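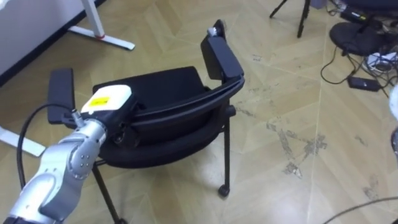
Gualtiero Marino asked that the chair task stay on the list for Monday, but with the cable check moved ahead of power-on. He wrote that last time the team went through items 1 to 3 with the arm already live, and he'd like that not to happen again.

We use cookies to remember your settings. Accept / Manage

Last updated: October
Reading time: 4 min

PRE-RUN CHECKLIST, CHAIR TASK
Checked by: Fiorella Bassi

1. Robot cable clear of both feet and the chair casters. OK. Recheck after every turn.

2. Power adapters and loose cables out of the walking path. NOT OK. Cables on the floor near the stool. Move to the wall and tape.

3. Tripod legs fully spread and locked. OK.

4. Stop button tested from the door. OK. Ermanno has it for the whole run.

5. Chair armrests and seat bolts tight. OK. Left armrest had some play, tightened.
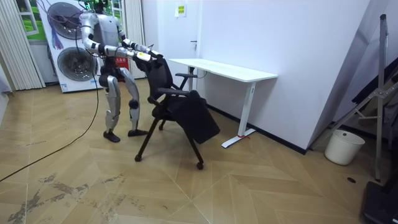 Proso Student Robotics Club

6. Grip on backrest before any push. OK. Both hands on the chair before the push command is sent.

7. Desk clearance. COMMENT. Keep the chair from riding up against the desk foot. Primo wants the start mark moved back 57 cm. Agreed.

8. Floor. COMMENT. Scuffs and stains on the parquet. Noemi to report them to the building office before the next session.

9. Joint temperatures logged before and after. Before: done. After: missing. Log file 196 has no end entry.

10. People behind the tape line. OK. One visitor had to be asked twice.

Result: may run once item 2 is fixed. Item 9 must be complete before the run counts toward the project grade.

Next check: Primo Morelli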